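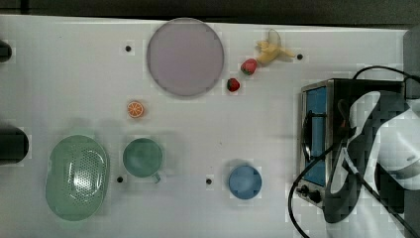 The Cistero kitchen set laid out on our table at Temovbridge. Toaster oven not included.

Cistero Tabletop Kitchen Set: Fruit for People Who Own a Robot Arm

Posted 10 January 2020 by Doaa Bouzid

I have now spent more money on fake fruit than on real fruit in the same month, and I would like to tell you whether it was worth it.

Some background for those who don't read the Temovbridge workshop blog, meaning most of the planet. A few of us have been putting together a tabletop manipulation setup since August. The goal is modest on paper. The arm should pick things up off a table and put them down on other things, and at some glorious future point it should open a toaster oven and put something inside. The arm is called Vlad. Torbjørn Magnusson named it after it crushed a paper cup during its first week, and by the time it had learned better manners the name was already on the fuse box.

For the first couple of months we fed Vlad whatever was lying around the shop. Tape rolls, a stapler, a sock full of rice. It worked well enough until we tried to repeat anything, because people kept using the tape. Gunnel Sjögren took the stapler back to the office and it has not been seen since. So when Cistero started selling a boxed set of toy food and dishes with hobby robotics builders in mind, I ordered one for $59 and waited to be disappointed.

What I got

Fruit and dishes. There's more in the box than we keep out, and the ones that have earned a permanent spot on the table are the big plate, the oval colander, the blue bowl, a teal drinking vessel, the banana, the strawberries and the orange slice. The remaining pieces live in a drawer. I'm sure the drawer is very happy with them.

There's also a printed sheet of suggested layouts, which spells "colander" two ways and assumes your table is larger than any table I've owned.

The fruit

The banana is the star. It comes half undressed, with the peel flaring out, and that one decision makes it about five times harder to grasp than the fruit-bowl sort of banana. Close on the body and you have a banana. Close on a flap and you have an argument. Our first grasp planner loved the flaps. It thought they were handles. Hadiza Sani spent an entire evening teaching it otherwise, and I believe she took some of it personally.

If you're doing this with a simple two-finger gripper, I'd say start with the banana turned so the flaps point away from wherever the arm is coming from. Once that works, turn it any way you like and enjoy the drop in your success rate.

The strawberries are small and red with leafy green tops, and they are a pleasure. Everything we've tried can see them on a white table. Color thresholding can see them. My uncle could see them from across the street. Picking them up is fussier because they roll if you nudge them, and a wide gripper nudges everything. We ended up adding a pause above the berry and a slower descent, and life improved.

The orange slice lies flat on its cut-fruit dignity and barely rises off the table. Expect to fight your height calibration over it. If your arm thinks the table is a hair lower than it is, the slice is where you'll find out. I've come to like it as a warm-up: if Vlad can take the orange without a grinding noise, the day will probably go fine.

The dishes

The plate is a pale purplish gray, and it's big, and it mostly serves as a place to put fruit. As a target it's generous. You can miss the middle by an embarrassing distance and still claim success in the log. Lifting the plate itself is another matter and we've mostly given up. The rim is too low for our fingers to get under, and every attempt has turned into shoving.

I have mixed feelings about the colander. It's mint green, it has a great many little holes in the bottom, and our depth camera hates it. Some of what the camera reports is colander, some is table, and some seems to come from a neighboring county. If you want an object that will teach you humility about point clouds, there it is. If you wanted to wow visitors on open night, use the blue bowl. The blue bowl has never once let us down and I'd happily buy a box of only blue bowls.

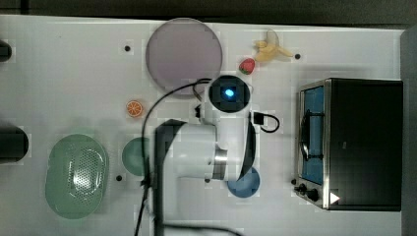
Clutter is where the set started paying for itself. We'd been testing one object at a time like cowards, and with the whole kitchen out you learn quickly how much room an arm takes up in its own workspace. Our first pass at localization took a single look from overhead and trusted it forever. Then Vlad would swing in over the middle of the table, park its big white forearm across half the blue dish, and the software would announce that the dish had left. The wrist cable does its bit too, looping over to the left and lying right across the lower edge of the plate as the camera sees it, and for a while we had a plate that was officially two plates. Ikechukwu Eze fixed both problems by having the system remember where things were before the arm moved in. He wrote this up in a commit message that said "object permanence" and went home.

You could learn all that with tape rolls, I admit. We hadn't. Having a set that stays on the table and doesn't get borrowed meant we ran the same layouts over and over, and the log now stands at 3712 attempted grasps. I won't give you the success rate because it includes the stapler era and the flap era and I have some pride.

The toaster oven

You will have to bring your own. Ours came from the workshop's giveaway shelf, stainless trim and a glass door with a black handle, and it's by far the least cooperative thing we own. The door spring is stronger than it looks. Vlad can hook the handle and get the door moving, then the arc of the door and the arc of the arm part ways and somebody hits the stop button. We never plug it in for this. I mention it because a person on the mailing list asked whether we were making toast, and no, we are making a door open, eventually.

The set's food does fit inside, for what that's worth. The plate does not, so plan your imaginary recipes accordingly.

Durability

Pretty good. Vlad's grip force was set by an optimist for the first two weeks and the fruit took it without complaint. One of the strawberries has a dent that comes and goes. The banana has been dropped from every height the arm can reach and flung once from a height it shouldn't have been able to. The dishes have scuffs on the undersides where they've been dragged, and you won't notice unless you go looking.

The one real annoyance is shine. Under our overhead lights the smoother pieces throw highlights, and the highlight moves when you turn the dish, and the tracker follows the highlight like a cat. Hadiza taped a sheet of baking parchment over the light fixture. It looks terrible and it fixed most of it.

Compared with the Grestell set

Temovbridge also owns the Grestell pack, bought by a previous generation of members and left behind when they moved on to drones. Its pieces are blockier and come with scan files, and each one has been captured through a full 360 degrees on a turntable, so you can drop the models straight into a simulator. Cistero gives you no models at all. Torbjørn made ours by hand with calipers and a long podcast. His banana is a fair likeness from one side.

If you live mostly in simulation, get the Grestell. It'll save you a weekend, possibly a marriage. If your arm is real and you want it to meet awkward shapes, the Cistero is more fun and a better teacher, mainly thanks to that banana. The Grestell banana is a curved brick.

Small complaints, in the order they occurred to me

The box doesn't close once you've opened it. The layout sheet is glossy and curls. There's no spare anything, and if you lose a berry you can't order just a berry, I asked. The reply was polite and took a month. Also, children who come through on open night will walk straight past a working robot arm to play with the fruit, and I've stopped being hurt by that.

Would I buy it again? Yes, at the same price, and I'd grumble. Cistero should put out model files and sell replacement fruit by the piece. I'd knock a point off for the missing files and half a point for the colander, then give the half point back, as the bugs it found were all ours.

Four out of five. Vlad is back on the door handle next week, and Gunnel has offered to bring actual bread if it ever opens.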